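Boletín de Hatness, 9 de diciembre de 2020
La mesa del fondo, la cesta gris y yo

Bueno, pues como lo prometí en el boletín anterior y varias personas me lo habéis recordado (¡gracias, qué presión!), me ha tocado por fin ponerme con la mesa del fondo. Para quien no pase mucho por el taller: es la de madera que está pegada a la pared, la que desde abril venía funcionando como aparcamiento de todo lo que no tenía sitio. Catálogos, ovillos, la regla larga, las tazas de alguien, una caja con 469 botones que contó Mỹ Đàm una tarde de lluvia y que luego no volvió a abrir. Encima de eso, papeles. Y encima de los papeles, más ovillos.

Yo soy de las que ordenan a lo bruto, o sea, lo saco todo al suelo y después me arrepiento. Esta vez Morfudd Harries me convenció de hacerlo por trozos, empezando por una esquina, y le tengo que dar la razón aunque me cueste, porque así por lo menos se podía entrar y salir del taller mientras tanto. Me puse el viernes después de comer con la radio y un café, y cuando quise mirar el reloj ya era de noche.

Lo primero que apareció fue la mesa misma, claro. Se me había olvidado lo bonita que es la veta, con esas curvas largas que se van cerrando unas dentro de otras por un lado y por el otro se estiran casi rectas. Según le dé la luz la ves más gris o más marrón, y en cuanto entra el sol brilla un montón. Mi madre tenía un aparador con un dibujo parecido y de pequeña yo le buscaba caras. Aquí he encontrado ya una que se parece a un pez con mal genio, pero de momento solo la veo yo.

También hay una zona oscura, borrosa, que me tiene un poco obsesionada. A ratos me parece una sombra y a ratos una mancha de las de toda la vida. Si es mancha, acepto confesiones. Y acepto remedios, que de eso hablo más abajo.

Luego está el asunto de la cesta. Llevábamos meses discutiendo si poner cajones, bandejas o una estantería de esas modulares, y Shagufta Jatoi llegó un día con una cesta grande de plástico gris oscuro, de las de rejilla, la plantó encima de la mesa y dijo que la probáramos dos semanas antes de gastarnos nada. Pues llevamos bastante más de dos semanas y la cesta sigue ahí. Me gusta que a través de los huecos se vea lo que hay dentro, así no se convierte en otro pozo sin fondo. Eso sí, los ganchillos finos no van en la cesta, se escapan por los agujeros, ya lo he comprobado yo por vosotras con tres y todavía me falta uno.

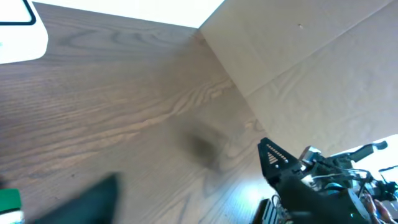
La veta, con su sombra o su mancha, a vuestra elección.
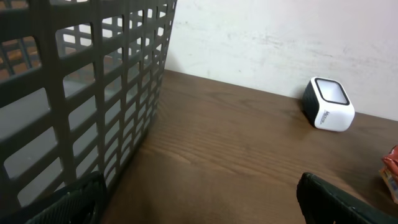
Qué va en la cesta y qué no

Después de mucho probar (y de alguna conversación un pelín tensa con Sarla Tyagi por culpa de las tijeras buenas), nos hemos quedado con esto:

En la cesta van las labores a medias, siempre metidas en su bolsa de tela y con el nombre puesto. Da igual que sea un trozo de cinta de carrocero con unas iniciales. Lo que aparezca sin nombre lo guardo hasta el 14 del mes siguiente y luego pasa al montón de retales, que ya sabéis que es goloso y no devuelve nada.

También van los ovillos empezados, pero enteros, quiero decir, con el cabo recogido. El otro día tiré de una punta verde y me traje detrás medio jersey de Syafiqah Kusuma. Se lo tomó muy bien, mucho mejor de lo que me lo habría tomado yo.

No van las tijeras, ni las agujas sueltas, ni nada que pinche. No va comida, ni siquiera envuelta. Lo digo por la bolsa de mandarinas. Y no van los patrones en papel, que se arrugan; para esos está la carpeta Rollthorpe, la azul, en el estante de arriba.

Sobre la pared

Sí, ya sé que la pared de detrás necesita una mano de pintura. Tiene roces y borrones por toda la franja del medio, justo a la altura a la que una arrima las cosas sin mirar. Antes no se notaba porque estaba todo tapado y ahora es lo primero que veo cuando entro. He intentado una esquinita con una esponja y jabón suave y algo ha mejorado, pero también me he dejado un cerco más limpio que el resto y ahora tengo dos problemas. Morfudd dice que en su casa le queda medio bote de blanco de cuando pintó el pasillo. Habrá que ver si es el mismo blanco, que de blancos hay como mil y todos parecen iguales hasta que se secan.

Lo ideal sería hacerlo antes de que la mesa se vuelva a llenar. Se aparta la mesa, se pinta por la mañana y por la tarde ya estamos cosiendo en la otra sala. Si alguien tiene un rodillo pequeño y ganas, que me escriba.

Para la madera

He preguntado por ahí y tengo tantas recetas como personas a las que he preguntado. Sarla jura por el bicarbonato con un poquito de agua, hecho pasta y frotado con un trapo blando siguiendo el dibujo. Shagufta dice que ni se me ocurra y que aceite, siempre aceite. El señor de la ferretería Janeck me quiso vender una cera que costaba más que la cesta y me fui con un paquete de bayetas, que nunca sobran.

De momento lo que hago es pasarle un paño apenas húmedo y otro seco detrás. Y os pido, por favor, por favor, que pongáis algo debajo de las tazas. He dejado unos posavasos de fieltro que hice con los restos de la clase de otoño, no son preciosos y uno me salió ovalado, pero cumplen.

Cosas encontradas y sin dueña

Una funda de gafas de flores, vacía. Un dedal metálico que me va grande. El libro de punto de Pešek con una lista de la compra dentro (leche, pilas, «llamar a Tere»). Dos cremalleras marrones del mismo largo, todavía en su cartón. Un guante izquierdo. Está todo en el cajón de la entrada, el que se atasca, hay que levantarlo un poquito al tirar.

Y los botones, claro. Mỹ dice que se los regala a quien quiera hacer algo con ellos, pero que quiere ver el resultado. Yo había pensado en un cojín, ella cree que un cojín de botones es una crueldad para la espalda, y ahí lo hemos dejado. Si se os ocurre algo mejor, me lo contáis cuando vengáis, o respondéis a este mismo correo, que los leo todos aunque tarde un poco en contestar.

La próxima semana me toca el armario de las telas. Ya he abierto una puerta y la he vuelto a cerrar.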